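Sport Coaching Theory, Unit 7: Training Load in University Field Hockey
Handout, revised 20/09/2026. Prepared by Wakana Sasaki. 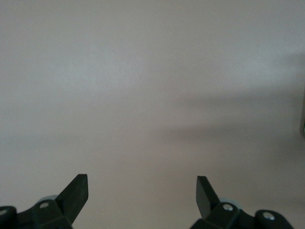

Fig. 7.0. Pale grey surface under uneven light.

7.1 Session load
Session load is the rating of perceived exertion (0 to 10) multiplied by duration in minutes. Ratings are collected after cool-down, one athlete at a time, so that players do not copy each other.

Worked entry: a 70-minute session rated 4 gives 280 arbitrary units (AU). A 55-minute session rated 4 gives 220 AU.

7.2 Weekly monotony
Monotony = mean daily load / standard deviation of daily load. Rest days are entered as zero and stay in the calculation. For this unit, a value above 2 is flagged for review. A flag is not a diagnosis; check sleep and soreness entries before changing the program.

7.3 Case: Skerkik preseason
The Skerkik women's squad began preseason in June. Mean daily load in the first week was 295 AU. The midfield group was flagged, the goalkeepers were not. Goalkeeper load is poorly captured by this method (see Kamolrat's notes, Unit 5).

7.4 Tutorial preparation
Recalculate monotony for the Andon and Higuchi squads from the spreadsheet on Wuvura. Show your working and keep one decimal place. State which form of the standard deviation you used, sample or population.

Queries on the spreadsheet go to Yupin Kamolrat.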